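Dish rack news, and other kitchen bits

17th January

Quick one this time, kitchen stuff mostly. The gray dish racks have come in for the shared kitchen at Skikholm and they are big. Proper dividers inside, side walls with openings so you can see straight down to the table underneath. They hold plates and cups nicely. Chopsticks are another matter — slim things, and a divider grid is a lot of gap. Lay them across the bars or stand them in a cup, whichever you like, but please don't just drop them in and hope.
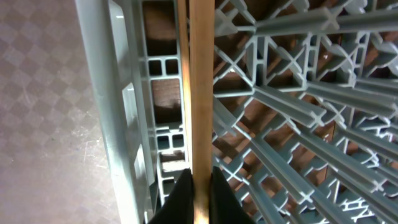

A slim wooden stick over the rack's dividers.

Now, rice. It gets everywhere and we've had a few grumbles. Hussam Smadi wrote in to say he lost 10 minutes last week picking grains out of the sink strainer, and he's right to be cross. So — trays. Eat over a tray, clear over a tray. Push the spilled grains together with a sponge, tip them in the trash, then wipe. Not the sink. Same goes for tissues and snack wrappers, they can sit in a clear plastic box till the table's done and then go out in one trip.

Stack before you carry. Big plate on the bottom, saucer on that, cup on top, chopsticks alongside on the serving tray. Three lunches running we had people going back and forth with one cup each and teh doorway jammed solid.
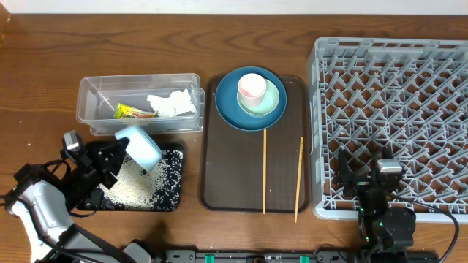
Still to sort

Sponges. We are down to the last five and the Dultadska order isn't due until February. Rinse yours and squeeze it out, it'll last. Anyone with spares at home, bring them along and leave them by the sink.

Serving trays — two went over to the Ustum kitchen for the soup lunch and havent come back. Dark brown, raised rim. If you've got one, no questions asked.

Next kitchen list goes up by the back door as usual. Put your name down in pen please, pencil rubs off.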